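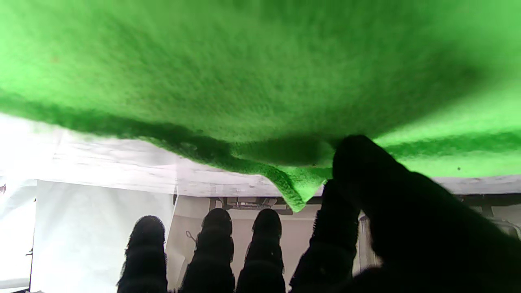
Page last modified: 22 October 2023

4. How cloths are folded, hung and put away

Figure 3. Bright green napped cloth, raised, with one corner hanging in a rounded tip and shadow lines along the folds.

The Fliltness household study recorded what people did with cleaning cloths between one use and the next. Sections 2 and 3 dealt with buying and washing. In this section we look at handling: how a cloth is picked up, how it is folded if it is folded at all, and where it ends up. The material comes from 17 households in the Castaño area, who kept a cloth diary during August and made 2,387 entries in it. There were 137 cloths in use across the sample, not counting paper towel or sponges.

4.1 Thickness and nap

We sorted the cloths by hand into flat weaves, loop-faced cloths and napped cloths. The last group covers anything with a dense, raised surface of short fibres on at least one face, whatever the fibre content. Labels had often been cut off or washed blank, so we did not try to sort by material.

Napped cloths behave differently from flat tea towels when they are lifted. A thin cotton cloth held at one point falls into narrow pleats and its corners come to sharp points. A thick napped cloth makes fewer and wider folds, and its corners tend to round off. Figure 3 shows both features. The corner sags in a soft curve, and the cloth turns back on itself in a broad band of shadow where a thinner fabric might have creased.

Colour also reads differently on a raised surface. The short fibres catch the light at different angles, so a single cloth can look pale lime in one part and a much deeper green in another. This mattered for the diary. Participants were asked to note when a cloth "looked dirty", and several wrote that they could not tell with the napped ones until they had smoothed the pile with a hand. Two households changed cloths by the day of the week for this reason and stopped judging by eye.

4.2 Folding

Most entries that mentioned folding described a cloth folded in half and then in half again, which leaves eight faces that can be turned to the outside one after another. Participants who worked this way usually said they had been taught it, either at home or in a cleaning job. One had spent several years with Covura, a contract cleaning firm, and folded every cloth in the house to the same size, including the ones used on the car.

The remaining entries describe bunching. The cloth was taken from the middle or from whichever part came to hand, and used as a pad. Bunching was more common with napped cloths than with flat ones. Participants said the thick ones would not stay folded, and that the edges slid apart while wiping a bench or a shelf. It was also the usual method for small jobs such as a spill on the floor or a mark on a door.

We had expected cloth size to matter more than it did. Large cloths were folded slightly more often, but the difference was small beside the difference between households.

4.3 Hanging and storage

After rinsing, cloths were hung over the tap, over the oven handle or on a rail inside the cupboard door. Three households used the Iketti clip rail, a short bar with spring clips that holds each cloth by a corner. Owners of the rail liked it for flat weaves. With thicker cloths they found the clips let go, and one household had gone back to draping them over the edge of the laundry tub.

Draping had its own trouble — a thick cloth hung double dried on the outside and stayed damp in the fold. Diary notes about smell were mostly attached to cloths kept this way. Some participants turned the cloth over at night, and one opened it out flat on top of the washing machine.

Clean cloths were kept in a drawer, a tub or a bag under the sink. Only the households that folded for use also folded for storage. In the others, cloths went into the drawer as they came off the line, and the napped ones were pushed to the back to make the drawer close. Drawer size is taken up again in Section 5, together with the question of how many cloths a household keeps after they are no longer used for cleaning.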